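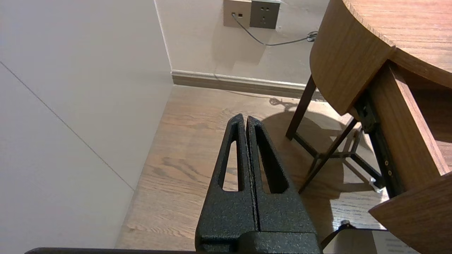
Fig. 1. Wrist view, gripper closed, desk with its drawer partly open.

Larkbridge Robotics Short Course
Handout 6: Drawers, cables and the things on the side table

Welcome back! This is the session I look forward to most, because the arm finally leaves the practice bench and goes into a furnished room. Please read the whole handout before you book a slot, and bring your notebook from last week with the calibration values in it.

What we are trying to do

Each team writes a routine called tidy_room. It has to find the desk drawer, push it shut, and then move on to the side table and touch one named object without disturbing anything else. That sounds like very little. Wait until you try it! A drawer is a lovely first problem, as it moves along one line only, and if your idea of that line is slightly wrong the arm will tell you so through the force readings long before you notice by eye.

Approach with the fingers closed. A closed gripper gives you one narrow tip to push with, and you can treat it as a single point in your sums. Push on the middle of the drawer front. If you push near a corner, the drawer twists on its slides and the force climbs early, and your code will decide that the drawer is shut when it is still sticking out.

Settings to start from

Stop force: 8 newtons
Loop time: 600 milliseconds for the slow planner, faster for the force check
Port on the Ondimeck controller: 686

Change one of these at a time and write down what you changed. I mean it. Last May we lost a whole afternoon to a team (a very good team, too) who had altered all three and could not get back to the version that worked.

Shadows and cables

Look hard at your wrist pictures before you trust any edge finder. On a wooden floor the shadow of a desk can have a cleaner outline than the desk leg itself, and the Kesteck edge filter is very fond of clean outlines. Two cures worth trying: compare two views taken from slightly different places, or throw away any edge that lies flat in the floor plane. The second is quicker to write. The first is more fun, and it teaches you much more about where the camera sits relative to the fingers.

Cables are the other trap. A hanging black cable is thin, dark and curved, and at low resolution it breaks up into short pieces that look like scratches on the wall. Mark a keep-out zone round every cable and every socket before you plan a single move. Make the zone generous. You can always shrink it later, and it is a joy to watch a planner find its way round a fat zone it could have complained about.

The side table

For the second half you switch to the head camera, so remember to change the frame in your transform or everything will be aimed at the wrong bit of room. The target will be either the telephone or the small round white device. You will be given the name as a word, typed in at the start of the run.

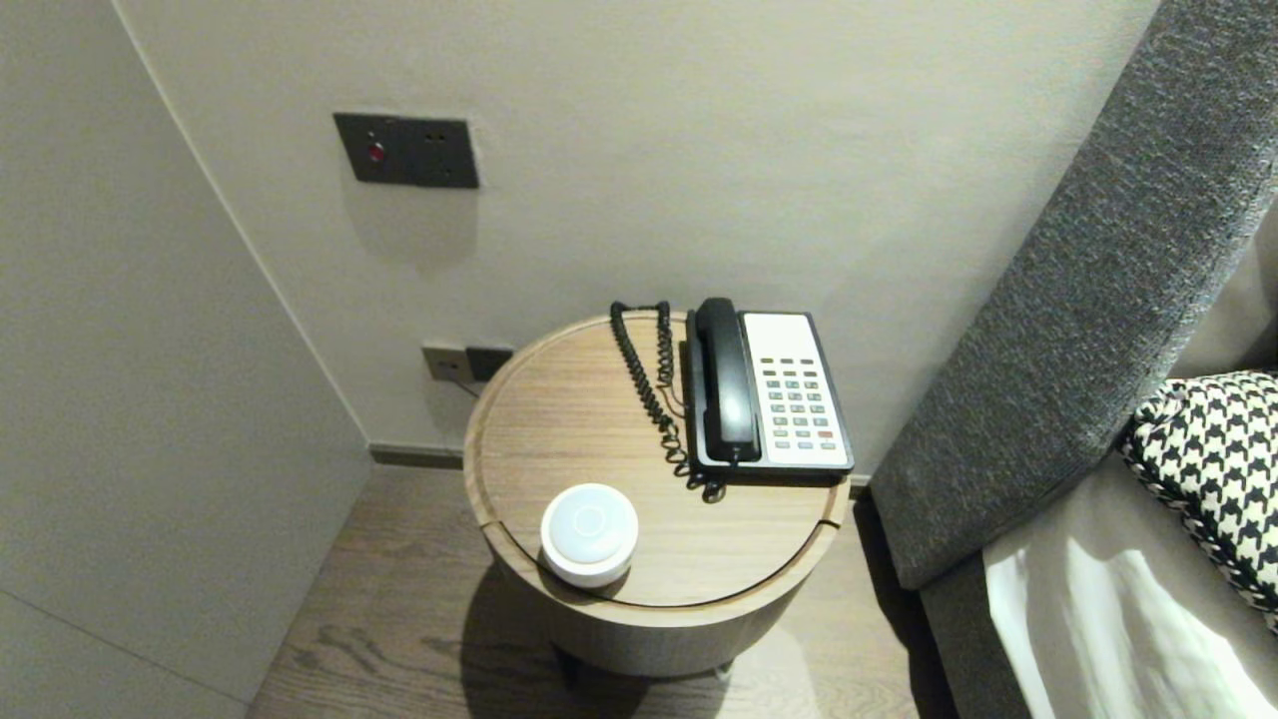 Yuk-lan Kuo argues that the telephone should be worth more marks than the round target, on the grounds that a coiled cord has no fixed shape and any team who can plan a safe touch beside one has done the harder job. Why not let people choose, she asks, and mark the choice as well as the touch?

I like that very much, so we are adopting it. State your target in your plan and give your reasons in a sentence or two. A well-planned telephone run that stops early for safety can now beat a careless run at the easy target.

What to hand in

A one-page plan with your keep-out zones drawn on it, your force log from the drawer push, and a short paragraph on the first thing that went wrong. Upload everything to the Bilgin folder by Jul 19, 2024. Late force logs are fine if you tell me beforehand; late plans are not, as I read them all before the first run.

If you finish early, try the drawer push again from the other side of the desk and see how much of your code survives.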